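How Does a Song Get Stuck Together? Layers, Loops and Electronic Music

Have you ever listened to a dance tune and wondered how many people are playing it? There's a thumping drum, a wobbly bass, a twinkly bit on top, and maybe a voice that sounds like it's singing from the bottom of a swimming pool. Surely that's a whole band! Quite often it's one person sitting at a computer with a pair of headphones on.

What is a layer?

Electronic music is built up in layers. Each layer is one sound doing one job. The musician usually begins with the beat, because everything else has to keep in time with it. Next might come the bass, which is the low, rumbly part you can feel in your tummy when the speakers are big enough. Then come the chords, and then the tune – the part you'll be humming at teatime. 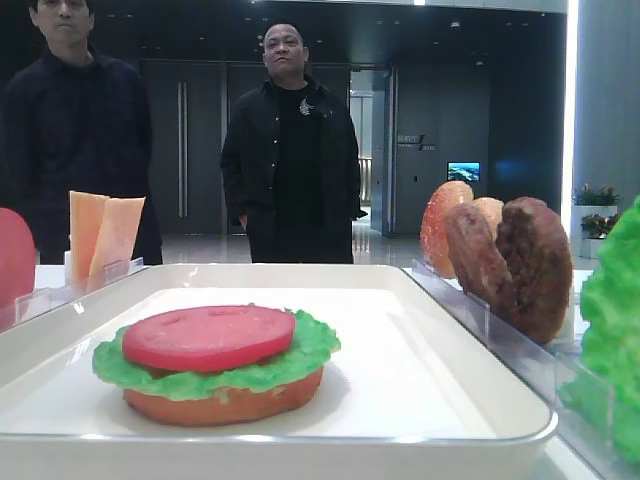
But can you hear all the layers at once, Bucur asks. You can, though it takes practice! Choose a song you know really well and listen to nothing but the bass, all the way through. Then start again and follow the drums. You'll find sounds hiding in there that you never noticed before.

What is a loop?

A loop is a little piece of music that goes round and round. Clap this with your hands: clap, clap, clap-clap, clap. Now do it again without stopping, and again. You've made a loop! In dance music, a loop often lasts for 8 beats, and then it starts over.

If a loop never changed, you'd get bored fairly quickly, so musicians play tricks. They take the drums away for a moment and then bring them crashing back in. They make a sound start off muffled and slowly get brighter and brighter until the whole room wants to jump. That last trick is done with something called a filter, and it's brilliant fun to play with.

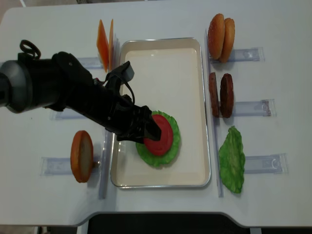
Filters work by hiding some of a sound and letting the rest through. Put a pillow over a radio and the high, fizzy sounds nearly disappear, but the low ones still come thudding out. A filter does the same job with a knob, and no pillow.

How fast does it go?

We measure the speed of music in beats per minute. A slow, sleepy song might have 60, the same as the ticking of a clock. Lots of dance music has 120 or more, which is two beats every second. Try tapping that on your knees!
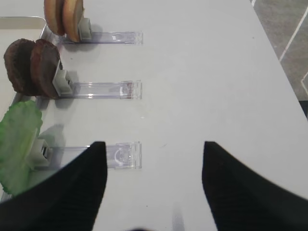 My arms got tired after one minute, writes Zustis, so how do drummers manage it? They practise a lot, and they learn to stay nice and loose. A drum machine has it easier, as it can keep going all night without a rest or a biscuit.

Have a go

You don't need a computer to make a layered song. Find some friends and give everyone one sound each. Somebody stamps, somebody hums a low note, somebody shakes a jar of rice. Start with the stamping, and bring in the others one by one. When it's going well, make everybody stop except the hummer, count to four, and come back in as loudly as you're allowed.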